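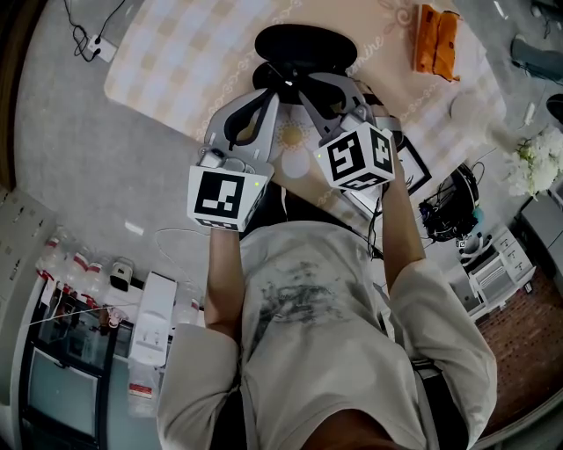 9月5日

朝から雨。午前中はハンドグリッパーの比較の続きをやった。昨日までは指先をIdettiの標準パッドのままにしていたが、今日はKukcombeの柔らかいほうに替えて、同じ動作を最初からやり直した。

パッドの交換に思ったより時間がかかった。ねじが小さく、左は一本なめかけた。六角レンチの先がもう丸くなっているようなので、次の買い物で新しいのを足す。右はすんなり入った。締めすぎるとパッドの根元が少し浮くことがわかったので、最後のひと回しはやめて手で止まるところまでにした。

テーブルにはいつものチェックのクロスを敷いたままにした。外して天板でやったほうが条件は揃うのだが、最終的に使うのは台所や食卓のような場所なので、布の上で滑ったり寄ったりするのも込みで見ておきたい。つかんだ物を置くとき、布がつられて少し動く。標準パッドではあまり気にならなかったが、柔らかいパッドは離れ際に布まで引っ張る。指先が布に触れる角度で変わるようで、立て気味に入れると減る。寝かせて入れる癖が自分にあることに今日気づいた。

やったのは、持ち上げて置く、左手から右手へ渡す、布を半分に折る、の順。持ち上げて置くのはどちらのパッドでも問題ない。渡すのは柔らかいほうが楽だった。受け取る側の指が多少ずれていても、つぶれて合わせてくれる。標準だと、渡した瞬間に物がくるっと回ることが何度かあった。布を折るのは標準のほうがよい。端を一枚だけつまむときに先が薄いほうが入りやすい。柔らかいほうは下の布まで一緒につまむ。

マーカーの見え方も確認した。キューブの緑のランプは左右とも点いていて、記録の途中で消えることはなかった。追跡が切れるのは、右手首を内側に深くひねったときが多い。隣り合う面が両方見える向きなら安定していて、一面だけになり、それが斜めになると飛ぶ。左は正面を向けて持つことが多いので、切れたのは一度きり。右のほうが悪いのは機械の差かもしれないと思っていたが、左右で同じひねり方をしてみたら左も同じところで切れた。持ち方の問題ということになる。

ケーブルは相変わらず邪魔だ。左の白いほうは床を這わせているので、立ち位置を変えるたびに足で探ることになる。右の黒いほうは前腕に沿って垂れていて、肘を曲げると手首に重さがかかる。重いというほどではないが、30分続けると右だけ疲れる。袖口にクリップで留める案を前にChaimaeさんから聞いていたが、今日は半袖だったので留めるところがなかった。腕に巻くバンドを探すことにする。

昼は残りのカレー。食べながら記録のファイルを開いて、名前の付け方を直した。パッドの種類を後ろに入れていたら並べ替えたときに混ざるので、先頭に移した。過去のぶんも全部直したので372件あった。手でやるつもりだったが途中であきらめて、短いスクリプトを書いた。書くより、書いたものを確かめるほうに時間がかかった。

午後2時からChaimaeさんと通話。向こうはFloresのアームに同じパッドを付けて試している。人の手で持つと気にならないことが、アームだと目立つと言っていた。離れ際に布が動く件は向こうでも出ていて、開く速度を落とすとだいぶ収まるらしい。こちらは自分の指で開き具合を加減しているから、知らないうちに遅くしていたのだと思う。次からは、わざと速く開くのも入れておく。人が上手にごまかしたデータばかりだと、あとでアームのほうが困る。

コントローラの話も少し。いまのSkustelは設定の変更が再起動しないと反映されないことがあり、二人とも同じところで引っかかっていた。値を書き換えて、効いたつもりで午前をまるごと録ったことが先月あった。Chaimaeさんは起動時に設定値をログの一行目に書き出すようにしているというので、その部分をもらった。こちらの環境では保存先の指定だけ直せば動いた。

パッドの値段は、Kukcombeのほうが一組3,000円。送料が500円かかる。標準は本体に付いてくるので比べても仕方ないが、柔らかいほうは減りが早そうで、今日一日で右の先端に細かい筋が入った。布でこすれたのか、ねじを締めたときに付いたのかはわからない。交換前に写真を撮っておけばよかった。明日は始める前に左右とも撮る。

夕方、もう一度だけ布を折る動作をやった。朝よりうまくいったが、慣れただけかもしれないので比較の表には入れず、備考に書いた。表は、渡す動作が柔らかい、折る動作が標準、置く動作は差なし。左右で違うパッドにするという手もある。左でつまんで右で受けるなら、左を標準、右を柔らかいほうにすればよい。ただ、左右が違うと学習のときに面倒が増えるとChaimaeさんは言うだろう。聞くだけ聞いてみる。

明日やること。開く速度を変えて置く動作。右手首をひねらない持ち方の練習。六角レンチとバンドの注文。Skustelの設定値の控えを紙にも残す。10月までにパッドをどちらかに決めて、それ以降は替えない。

夜になって雨はやんだ。右の前腕が張っているので、風呂に長めに入って寝る。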